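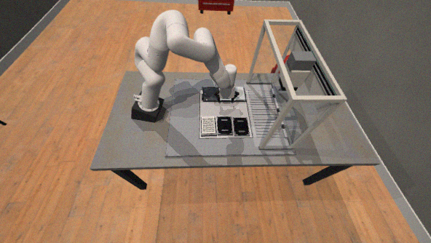 3.2 Why people pick the floors they pick

I went into the Urngate interviews thinking price would settle nearly everything, and I was wrong. Of the 145 households I talked to, plenty could have bought the cheaper gray vinyl and still wanted boards. What they kept asking me for was grain they could see from the doorway. The floor in Figure 2 has the look they meant – long orange-brown boards, darker streaks, narrow seams – and people used words like "warm" and "grown-up" for that kind of thing before I'd even gotten my notebook open!

Agata Colombo coded the answers with me, and we fought a bit over "warm" (she wanted it split into color and mood, I didn't, and she won). Once we split it, color came up far more often in the older houses near Plestell. Mood was mostly a renter's word. Renters also talked a lot about noise, which I hadn't asked about at all, so I added a question on it for the last 30 visits. Those answers are in Section 3.3, along with Fiorella Russo's notes on rugs.

Figure 2. Wood plank floor with long boards and visible grain.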